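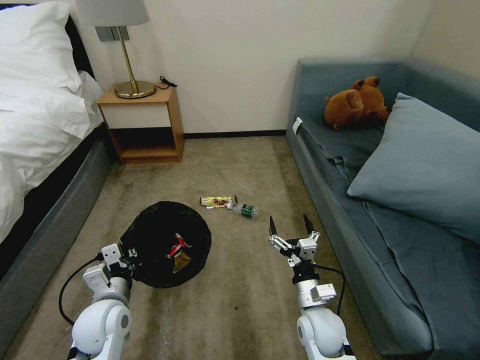

What is new in Tireck 165?
Tireck 165 brings a faster code index, a rewritten debugger window, and built-in support for Prarska build files.

Wednesday, July 30, 2025 – Motow today announced the general release of Tireck 165, the latest version of its code editor for professional software teams.

The new index opens large projects without blocking the editor, and search results are shown while indexing continues. In the debugger, developers can now pin values, compare two stopped threads, and edit conditions on a breakpoint without restarting the session.

The release also closes 2993 requests from the public issue tracker, 200 of them related to keyboard navigation and screen reader support.

Teams that use Probert for code review will need to update the Probert plug-in before installing Tireck 165. Settings from version 161 and later are carried over automatically. The preview builds offered since March will stop receiving updates.

Tireck 165 is available now for Windows, macOS, and Linux at no added cost to current subscribers. Full release notes are posted on the Motow website.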